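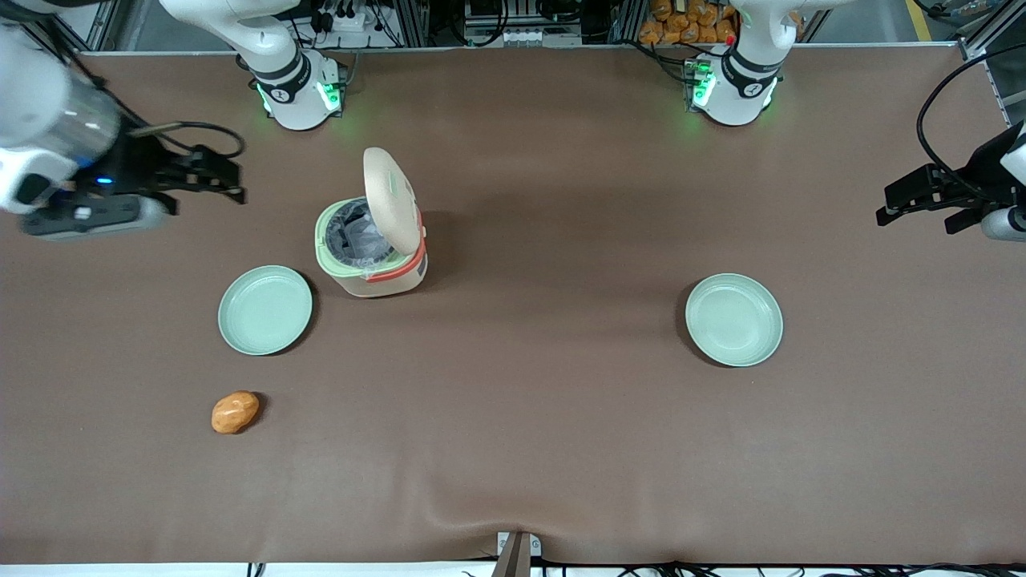

Monday, April 27, 2020

Back on the Cutia task today. Short version for anyone in the club who skips to the bottom anyway: the left arm is behaving, the right arm mostly is, and I am sick of potatoes.

Concetta Ruggiero spent the first hour redoing the home poses, and wow, what a difference. In February both arms used to swing in over the middle of the table and have to back out again before they could do anything. Now they park off to the sides and the grippers wait there facing each other, much nicer. I copied the new poses into the Jerano config and kept the old ones under "old_home" in case we hate this by next week.

We're at 1,141 demos and the competition plan says 3,150, so, well. Elibariki Makokha thinks we can do 200 in a good afternoon if one person drives and the other only resets. I'd like to see it! Our best so far is a lot less than that, and that was with pizza.

Lid work: I changed the close so the fingers come at the rice cooker lid from behind and push, no pinching. Pinching kept slipping on the rim (see Concetta's notes, she has a whole page on it, with arrows). Did 15 tries with the push. Most were fine, two stopped halfway down, and one nudged the whole cooker toward the plate and I hit stop. I think the push is starting too low. Try it a bit higher tomorrow before touching the speed.

Plates are still the hard part – they're so shallow that the fingers have to come in almost flat, and then the knuckle of the gripper wants to rub the cloth. Elibariki wants to tilt the wrist more. I want to grab the rim from the side. We'll do both and argue after.

Oh, and the cloth has crept again and it's bunching up at the front by the bracket. Pull it straight before calibrating, please, I lost half an hour to that last time.

To do:
– raise the lid push
– wrist tilt vs. side grab, same start spots for both
– rename the Guvetti logs so they sort properly
– ask Concetta which calibration file is the real one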